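Skomia音楽室 4月定例会 議事録

開会 19時00分、閉会 20時45分
会場 Illholmホール 2階小会議室
出席 運営担当、制作担当、録音担当、物販担当、会計担当
欠席 広報担当(書面で報告あり)

1 前回議事録の確認
修正なしで承認した。

2 新譜「Clenditz」の制作状況
制作担当より報告。全9曲のうち7曲の録音が終わった。残る2曲はどちらもラップの入る曲で、歌詞の最終稿を待っている。4曲目は聖歌隊の音量が大きく、語りの部分が聞き取りにくいとの意見が出た。録音担当が合唱のトラックを下げた版を作り、次回までに全員に回す。
曲順については、オルガンの曲を冒頭に置く案と最後に置く案が出た。挙手の結果、最後に置くことに決まった。
歌詞カードには引用した聖書箇所を載せる。訳の使用許諾は制作担当が出版元に問い合わせる。返事が来るまで印刷には回さない。

3 プレス枚数と価格
会計担当より、前作は384枚を作り、在庫が36枚残っているとの報告があった。今回も同じ枚数とする。価格は据え置き。前作の在庫は発売記念公演の会場で新譜とのセットにして販売する。
紙ジャケットにするかプラスチックケースにするかは見積りを比べて決める。物販担当が2社から取る。

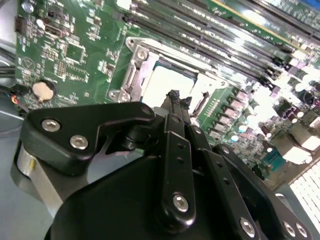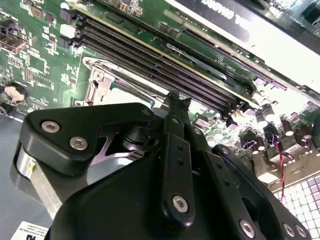
4 発売記念公演
会場はIllholmホールの小ホール、定員166名。客席のうち後方の2列は聖歌隊の待機場所とし、販売しない。開演は18時30分、開場は30分前とする。
共演はGbehoに依頼済みで、出演の内諾を得ている。持ち時間は25分。先方からターンテーブル2台とモニターの追加を求められており、ホールの備品で足りるかを録音担当が確認する。足りない場合は賃借とし、費用は公演の予算から出す。
低音について、前回公演の後に階下の利用者からホールへ苦情があった件を運営担当が説明した。リハーサル時にホールの職員に立ち会ってもらい、音量の上限を決める。
前売りは窓口とメールで受け付ける。中学生以下は無料だが、席の予約は必要。

5 広報
書面報告を運営担当が代読した。チラシは100枚刷り、近隣の教会とレコード店に置いてもらう。文面の「ゴスペル・ヒップホップ」という表記に対し、ゴスペルの曲が半数に満たないので「クリスチャン・ラップと合唱」とするほうが内容に合うとの意見があった。広報担当に伝え、直した文面をメールで確認する。
先行配信は1曲のみとし、2曲目を出す。公開は公演の3週間前。

6 会計
3月分の収支報告を承認した。スタジオ代の請求が1件届いていないため、会計担当が催促する。

7 その他
練習室の鍵の返却が遅れることが続いている。使用後は当日中に受付へ返すこと。
マイクスタンド1本のねじが緩くなっており、録音担当が部品を注文する。

宿題
・4曲目の調整版(録音担当)
・訳の使用許諾(制作担当)
・ジャケットの見積り(物販担当)
・ターンテーブルの備品確認(録音担当)
・チラシ文面の修正(広報担当)

次回は5月、同じ会場で19時から。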